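# Bringing Fanton back: porting an old home computer game for our term project

Sepehr Sharifi and Rosario Pace

When we were told in October that we could choose our own subject, Rosario had already made up his mind. His uncle had given him a shoebox of cassettes, and in it was Fanton, a maze game from the eighties that neither of us had ever heard of (and we both thought we knew our old games pretty well!). We decided to rebuild it so it would play in a web browser, keeping the colours, the beeps and the rather cruel difficulty as close to the original as we could manage.

## Getting the game off the tape

The first job was reading the cassette, and it took far longer than we had planned. We recorded it on a borrowed deck and fed the sound into Cillex, a little program Sepehr wrote for turning tape noise into bytes. The first 2 recordings were full of errors. Cleaning the tape head helped enormously, and after that we had a file that loaded in an emulator, title tune and all, which was a very happy afternoon.

## Rebuilding the mazes

Fanton has 5 mazes, and each one is packed into just 400 bytes. We worked out the format by changing one value at a time and looking to see which wall had moved, with a good deal of tea along the way.
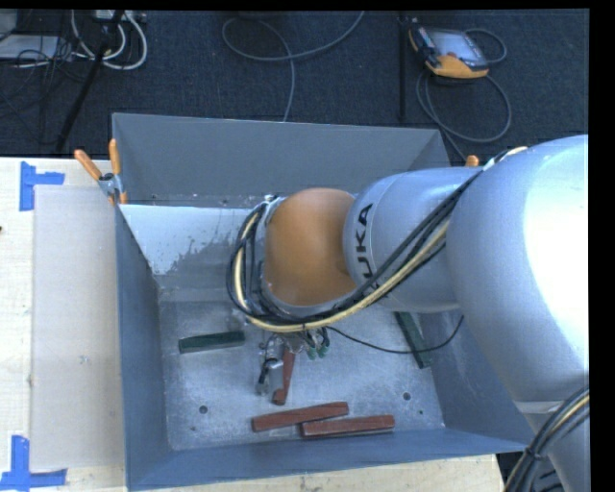

The enemies were harder. They seem to wander at random, but the original code gives each one a favourite direction, and without it our version felt far too easy. Rosario rewrote that routine three times before we were both satisfied with it.

## Testing

Our classmates played 500 rounds between them and wrote their scores on a sheet by the door. Most liked the keyboard controls once they got used to them, though several asked for a save feature. We left that out, as the original had none, but we would still like to add a practice mode for the last maze.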